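Stedier handheld set, README

Last edited 2024-04-11 by me. Ask me or Ayman Masri before you delete anything, please!

What's in the folder

The Stedier set is tabletop episodes recorded with the handheld gripper, the two-finger one. It got as far as 2000 episodes, split into four batches of 500. Three of those batches are fine and you can use them the way you'd use any other handheld data. The fourth is the one this README is mostly for, and it lives in its own folder called batch_4_pads so that no training script picks it up by accident (which happened, see further down).

Each episode folder has a video, a pose track, a finger-width track and a small text file with the task name and the result. Task names are free text, sorry. "Pick up cap", "pick cap" and "cap pick" are all the same task and I still haven't merged them.

What went wrong with the pads

The short version is that the grip pads on the fingers wore out while we kept recording. The pad is a thin covering stuck to the inner face of each finger, and when the glue starts giving up along an edge, the edge lifts, picks up fuzz, and then gets dragged back and forth over whatever you grab next. After that it goes pretty fast. You get a flap on one finger, strings of stretched material, and a grip that isn't the same from one side to the other.

I'd love to say we caught it right away. We had a pad check on the start-of-session list, but it said "pads OK?" and everybody wrote yes, me included. I was looking at whether the pads were there – and they were there, sort of.

The way it showed up in the data was sneaky. Success rate hardly moved, because a person holding the gripper feels a slip coming and squeezes harder or tilts the wrist a bit. So the episodes still end with the thing picked up, and the result file says success, and all looks well. But the finger-width track has this little extra close at the end of the grasp, over and over, and the pose track has a wobble that has nothing to do with the task.

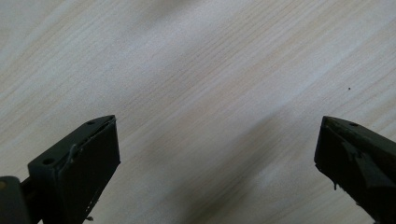 Then we trained on it. The policy learned the extra squeeze and the wobble very faithfully, and on the arm (which had brand-new pads) it crushed paper cups and pushed small parts sideways off their marks. I spent most of a week blaming the width calibration. I redid that calibration twice, and if you find two calibration files for the same session, that's why. Use the newer one. They're nearly identical anyway, which should have told me something.

Which episodes are affected

Batches one to three: not affected as far as I can tell. I went through the finger-width tracks and looked for the second close, then watched the video for anything that got flagged.

Batch four: 201 episodes are marked pad_fault = yes in the index. Those have the double close, or visible slip, or both. The other episodes in the batch are marked pad_fault = unknown. I did not mark any of them "no", and please don't change that to "no" just because your filter wants a yes/no column. A lifted edge doesn't always touch the object, so a clean-looking track from a worn finger proves very little.

If you need a safe default, leave the whole batch out. The Vomness loader skips it from version 3 on. Older versions read every folder they find, and that's how the bad episodes ended up in the training run I just complained about. Check your version before you start something overnight.

Is it good for anything?

I think so! It's a nice stash of worn-pad data if you want to build a wear detector. The fingers sit in the lower corners of the view in our setup, so you get a look at the pads for free. Frames where the gripper is open over bare wood are the easiest to work with, as there's nothing between the fingers to confuse things. Watch out for soft shadows across the table, though. My first try at a detector got very excited about shadows.

What I would not do is use it for grip force, for anything with thin or soft objects, or as "natural variation". I've heard that last one suggested and I get the appeal, but the wear gets worse over the batch, so it's tangled up with session order and with which tasks we happened to do late.
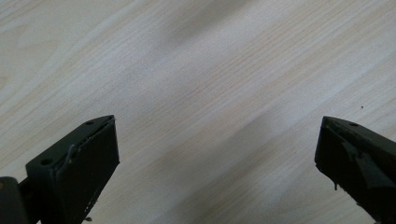 Tülin Gündoğdu disagrees with me on part of this. She read the draft and wrote back that a README can't fix a bad checklist, that the batch should have been stopped at the first lifted edge, and that the index needs a column for when the pads were last changed. She also wants the word "wear" replaced with "failure" throughout, on the grounds that people read wear as harmless and will load the data anyway.

She's right about the column. It's called pad_changed and it's in the index now, though for batch four it's blank all the way down, as we never wrote it down. On the wording I've gone halfway: the flag says fault, the text says wear.

Changes to the start-of-session check

The old "pads OK?" line is gone. Now you open the gripper all the way, run a fingernail along every pad edge, and write down "flat" or "lifted" for each finger separately. Lifted means no recording until the pad is swapped. No tape, no pressing it back down with your thumb and hoping – I've done both and both are in batch four.

Also wipe off old glue before the new pad goes on. If a finger has leftover bits on it, the new pad starts lifting at that spot.

Still to do

Merge the task names. Re-record the batch four tasks with fresh pads, which is planned for June. Ayman is moving the double-close check into Sidar so it runs when episodes are uploaded and flags them there. Until that's in, run check_width by hand on each new session and put the output next to the index file.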